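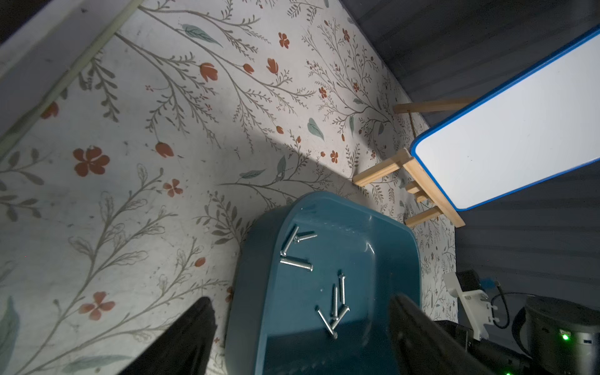

7. Recording a Pick Task by Remote Control

This section covers recording demonstrations with the Jalus hand controllers. Finish Section 5 (Mounting the Arms) and Section 6 (Pairing the Controllers) before you start. The steps below use small screws in a tray, but the same procedure applies to any task where the robot picks up a small part.

If you plan to guide the arm by hand instead, read 7.6 first. Some of the settings in 7.2 are different.

7.1 What you need

- Two arms, powered on and homed
- Both hand controllers, charged
- The Lotwood recording software, version 3 or later
- A shallow tray with a raised rim
- Machine screws or similar small parts
- A cloth or mat to cover the work surface

A patterned cloth is fine. Use the same cloth for the whole set unless you want the robot to work on different surfaces, in which case change it between sessions and note the change in the session log.

CAUTION: Keep hands, sleeves and cables out of the reach of both arms whenever the status line in the software reads LIVE. The arms follow the controllers with no delay setting, and a dropped controller will move the arm.

7.2 Setting up the workspace

1. Spread the cloth flat and smooth out any folds inside the reach of the arms.

2. Place the tray where both grippers can reach the middle of it. To check, move each arm to the tray in SLOW mode and lower the fingers until they are just above the floor of the tray. The software shows a yellow bar if a joint is close to its limit. Move the tray toward the base if you see the bar.

3. Put the screws in the tray. Let them fall as they like. Do not line them up. Some should touch or cross each other, or the robot will only learn to pick parts that lie by themselves.

4. Open the Cameras tab and look at each wrist view. Both fingertips should be in view, and the tray should be in focus when the gripper is at hover height.

5. Set exposure to MANUAL. Lower it until you can make out single screws against the tray. Glossy plastic reflects overhead light, and with exposure on AUTO the picture changes brightness each time the arm throws a shadow.

6. Press Save Layout. The software stores the camera settings and the home pose under the name you enter. Layout names can have up to 10 characters.

Note: Shadows from the arms do not need to be removed. They will be there when the robot runs the task by itself.

7.3 Checking the grippers

1. Close each gripper with nothing in it. The fingertips should meet at the point. If they cross or leave a gap at the tip, loosen the finger bolts, press the fingers together and tighten the bolts again.

2. Set the grip force to LOW. This is enough for small screws. A higher force can make a round shank shoot out sideways.

3. Pick up one screw, hold it over the tray and wait a few seconds. If it slips, raise the force by one step and try again.

4. Wipe the fingertips with a dry cloth. Oil from new screws builds up on them over a session.

If the gripper will not close all the way and the software shows code 301, the finger is blocked or the motor has not been homed. Clear the fingers, then choose Home Gripper from the Arm menu. Code 410 means the controller has lost its link to the arm. Release the trigger, wait for the light on the controller to stop blinking, and pair again as in Section 6.

7.4 Recording a demonstration

1. Load your layout and press Go Home. Both arms move to the home pose.

2. Type the task name. Use plain words, such as "pick screw from tray". Type it the same way every time. The software treats "pick screw" and "pick a screw" as two tasks.

3. Hold a controller in each hand and squeeze both grips. The status line changes to LIVE.

4. Press the left thumb button to start recording. You will hear one beep.

5. Move the gripper over the screw you want and stop at hover height for a moment.

6. Turn your wrist so the fingers close across the shank. Do not try to close them along its length.

7. Lower the gripper slowly and squeeze the trigger. Keep the fingertips just clear of the tray floor.

8. Lift straight up until the screw is clear of the rim.

9. Finish the task (for example, carry the screw to the second tray), open the gripper and return to hover height.

10. Press the left thumb button again. Two beeps mean the recording has been saved.

Choose the screw before you press record. If you change your mind halfway, the recording shows the arm wandering between two parts, and this carries over into what the robot learns. Delete it and start again.

If you miss a pick, you can keep the recording as long as you back off, line up again and get the screw on the second try. Tick Recovery in the save window. Delete any recording with more than one missed try.

CAUTION: Do not press the fingers against the bottom of the tray. The arm will keep pushing as long as your hand keeps moving down. This can bend the fingertips or tip the tray.

7.5 Checking what you recorded

Play back the first few recordings before you make more. It is much easier to fix a camera setting early than to record a whole afternoon again.

1. Open the Review tab and select a recording.

2. Play it at normal speed with the wrist view showing. Check that the part is visible up to the moment the fingers close.

3. Look at the grip line under the video. It should drop once and stay flat while the screw is held. A line that keeps dropping means the screw is slipping.

4. Mark the recording Keep or Discard. Discarded recordings stay on the drive until you choose Empty from the File menu. 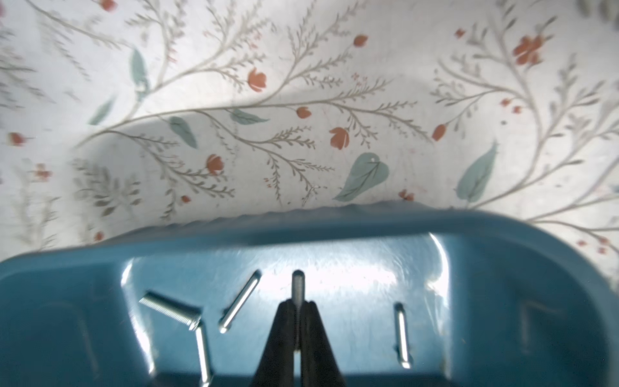 How many screws should be in the tray when I record?
Start with a handful and change the number from one recording to the next. A robot trained only on a full tray often has trouble with the last screw, so include some recordings where one part is left.

Can two people take turns with the controllers?
They can, and the recordings may be saved under the same task name. Agree on the hover height and the direction of approach first. Enter the operator's initials in the log so the recordings can be sorted later.

Why does the arm lag behind my hand?
Check that SLOW mode is off. If it is, move the wireless receiver closer to the controllers and close any other program that is using the cameras.

7.6 Guiding the arm by hand

Hand guiding works with one arm at a time and is best for simple paths, such as moving between two trays. For picking small parts, remote control gives better results, as your hands stay out of the camera views.

1. Support the arm with one hand under the forearm.

2. Choose Free Move from the Arm menu. The joints go loose.

3. Hold the arm by the gray collar above the gripper. Do not hold it by the fingers, the camera or the camera cable.

4. Press the foot pedal to start recording, guide the arm through the task, and press the pedal again to stop. Tap the side button on the collar to open or close the gripper.

5. Return the arm to a resting position before you turn Free Move off.

CAUTION: An arm in Free Move will drop if it is not supported. Do not turn on Free Move while the arm is stretched out over the tray.

The Dondon foot pedal and the older Chang pedal both work with this mode. The Chang pedal needs the adapter cable listed in Section 2. To set up either pedal, go to Section 8.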